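Call for participants: teaching a robot arm by hand and by remote control
13 Nov 2022

The Rulberg Laboratory invites adults with no previous experience of robotics to take part in a study of how people show everyday tasks to a machine. There are 40 places. Sessions will be held in February at the Mirari building.

Each participant will attend 4 sessions. In the first two, you will move the arm by hand through a short task, such as reaching, grasping or setting an item down. In the remaining two, you will carry out the same tasks from a desk by means of a hand-held controller, guided by the view from the wrist camera.

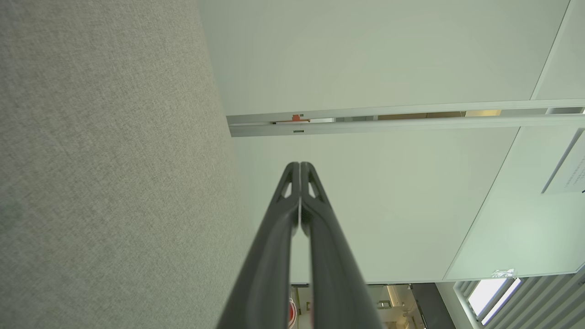

Ludmila Šindelář
Study Coordinator, Rulberg Laboratory

Your movements will be recorded together with the wrist camera view, in which the two fingers of the gripper are seen against the surroundings. The recordings will be stored under a participant number and will not carry your name.

Applicants must be aged 18 or over and able to stand for short periods. Both left-handed and right-handed persons are welcome. Staff of Kollodus, which supplies the controllers, may not apply.

Travel costs within the city will be repaid on production of a receipt. Participants may withdraw at any time without giving a reason.

To apply, please complete the form at the Mirari reception desk or request a copy by post. Applicants will be informed of the outcome in writing.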